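Clalham Township Charter Review Board
Minutes, regular meeting, Tuesday, 5 p.m.

Rosimeire Rocha in the chair. April minutes approved with one spelling fix.

1. Appointment terms. Counsel read the draft that would stagger terms on the zoning and library boards. Members asked what problem it solves. The draft does not say, and counsel could not point to a missed appointment in recent memory. 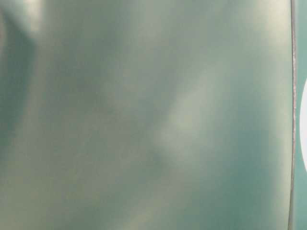
Section 28, on vacancies, drew the longest discussion. It lets the clerk fill a seat "as practical," with no deadline. The chair said that wording has soft edges, like the pale band on the green surface shown with these minutes, and she could not tell where the duty starts or stops. Moved to return it for a real date - carried.

2. Records contract. Wieser quoted for indexing 1646 pages of old ordinances. Moketti came in lower but left out proofreading. Endus sent a brochure and no price. 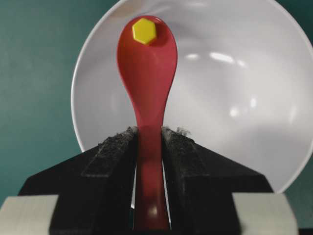 The chair doubted that either quote would hold once work begins. The clerk was asked to get fixed prices in writing, plus a test batch of 300 pages. No vote taken.

3. Public comment. One resident asked if staggered terms would save money. Counsel thought they might. The chair asked for figures, and there were none.

Adjourned.

This site uses cookies. By continuing to browse you accept our cookie policy. Accept | Manage settings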